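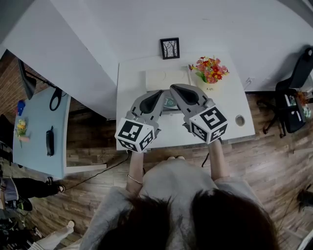
双手各持一只手持夹爪，两侧指垫在桌面中央相对。

关于我们

2021年10月4日
文：Lizeth Betancur

大家好，我们是 Novilitz！一家做机器人操作示范数据的小公司，更准确地说，我们一大半的精力都花在“规矩”上：示范该怎么录，夹爪该怎么标定，什么样的记录可以交出去，什么样的必须重来。听上去有点枯燥吧？可我们这群人真心喜欢这件事，喜欢到午饭时还会为一条条款怎么措辞争上半天。

公司是 Eifion Lloyd 和 Szu-yu Choi 在 Prodthorpe 办起来的。两人之前都在自动化产线上待过，见过太多“数据很多、能用的很少”的项目：同一个抓取动作，三个操作员有三种做法，文件名各写各的，标定是哪天做的也查不到。他们最早写下的那份操作守则只有3页，贴在门背后，到现在还有人习惯叫它“门背后那份”。如今的版本叫《Beddoe 守则》，已经长到76条，每年六月大修一次，平时谁发现问题谁就提修改。

守则里写了些什么？挑几条我们自己最常念叨的：

开录之前先看标记块。夹爪上的黑白方格标记必须完整、干净、没有翘边，有一个角磨花了就换新的，不要凑合。标记块装好以后要重新标定，哪怕只是拧松过一颗螺丝。

动作要像平时做事一样自然，但不要抢。两只夹爪靠近时先停稳，再去碰物体；抓空了就照实录下来，在备注里写“抓空”，不许悄悄删掉。失败的记录对训练一样有价值，这一条 Mélanie Lachance 几乎每次培训都要讲两遍（她负责质检，讲的时候眼睛会发亮）。

桌面按任务单布置。任务单上没写的东西，放不放、放哪里，由当班的人登记清楚。我们并不追求每张桌子都一模一样，家里和办公室本来就各有各的样子，但每一处变化都要查得到。

同一个人连续操作不超过一小时，手腕酸了随时可以停，不用向谁解释。走线要避开操作员的落脚处，换班时两个人一起检查一遍。

凡是有可能入镜的人，事先都要知情并签字，中途反悔也可以，相关片段我们会整段撤下。

新同事入职后先跟着老同事做200次练习录制，这些不进正式库，只用来找手感、熟悉登记表。之后由 Nia Cadwaladr 带着逐条过守则。她特别欢迎大家提反对意见，去年新人提的修改建议大约有134条，其中不少已经写进正文了！像“换电池后重新对时”这一条，就是一位刚来两周的同事提出来的，我们当时都拍大腿：怎么早没想到。

做记录登记和版本管理，我们用的是自己写的小工具 Plarow。它界面朴素，功能也不多，好处是每条记录都能一路追到当时的标定文件、任务单和守则版本。合作方来问“这一批是按哪一版录的”，我们当场就能翻出来给他看，这种时候整个办公室都挺得意的。

我们也愿意把守则给同行看。学校实验室、刚起步的团队，想参考的话写信来就行，正文和登记表模板都可以发给您，用着不顺手的地方也请告诉我们。想来现场看看录制过程，同样欢迎，请提前一周和 Nia 约时间，到了以后先在前台签入镜知情书，再进操作区。

下一轮修订正在收集意见，重点是双手配合任务的评分办法，目前内部还有两种看法，吵得很热闹。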